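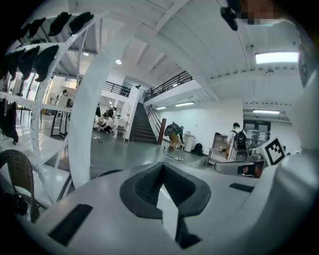 Clondik teaches robots to tidy shelves using demonstrations from hand-held grippers

July – We've been itching to share this one. At Clondik we've spent most of the year on a pretty simple question: can a robot arm learn to straighten up a messy store rack from people who have never touched a robot? Our new study, which we're calling Gadivska, says yes, at least a good part of the time.

The idea goes like this. You pick up a gripper, walk over to a rack and put things back where they belong, the way you would at home. The camera on the gripper records what your hand is up to, and the square markers help us work out how the fingers are moving. No arm to wheel in, no joystick to learn (I'm hopeless with joysticks, so I was thrilled).

We ended up with 3,264 demonstrations, and then did something I argued against at first – we threw a lot of them out. Our filter, Ovar, looks for stretches where the person hesitates or fumbles a grasp, and trims them. A policy trained on just 800 of the cleanest runs did better than one trained on the whole pile. I lost a lunch over that!

We tested on 6 racks the policy had never met, with 60 attempts on each. Soft, floppy items are still a headache, and shiny packaging throws the grasp off more than we'd like. Light, stiff things go back very nicely.

The part I'm happiest about is how ordinary the recording is. People chat, bags get left on the floor, somebody walks past in the background, and all of that goes into training along with the rest.

The paper, the Ovar code and the trimmed set of demonstrations will be up on the Clondik site later this month. Next we're trying the same recipe with our partners at Mets, who have much deeper shelves and a lot more fabric.

Press questions and demo requests can go to the Clondik press desk, mornings are best.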